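Prukari Guest House
Room Safety Checklist, Floor and Bedside
Room 5. Inspected 2018-11-28 by Ankica Babić. Comments by the same, at length, as requested by no one.

Bed frame, bolts and legs: PASS
Comment: Squeaks. Squeaking is not on the form.

Bedding clear of floor: PASS
Comment: The sheet hangs low on the near side. Tuck it in before the guest does it with a foot.

Bedside lamp and cord: PASS
Comment: Cord now runs behind the nightstand. It took two reminders and a drawing.

Floor, tiles and grout: PASS WITH REMARK
Comment: No chips, no lifted edges. The polish is magnificent and I could check my teeth in it. Please go back to the matte cleaner we bought from Brustley, which is still in the closet with its seal on.

Footwear and loose items by the bed: SEE BELOW
Comment: Shoes go in pairs, side by side, toes toward the bed, with a clear path to the door. The black flip-flops pass. The sandals with the crossed gray and black straps get picked up and set down again properly.
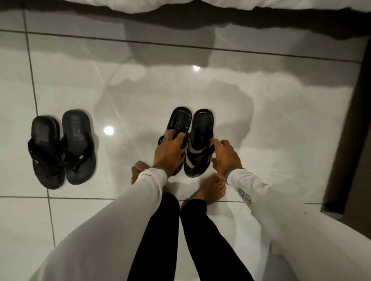
Form 3126, page 2

Shoes under the bed do not count as put away. Vangelis Sfakianakis maintains that they do, and has written so in the margin of the last three forms. The margin is for initials.

Rug, non-slip backing: N/A
Comment: Rug withdrawn after the Plesatmont inspection. It is not missed, except by the cat.

Night path, bed to door: PASS
Comment: Walked it with the lights off. One shin, minor, mine.

Smoke alarm: FAIL
Comment: Chirping. New battery ordered. Recheck in December.

Initials: A.B.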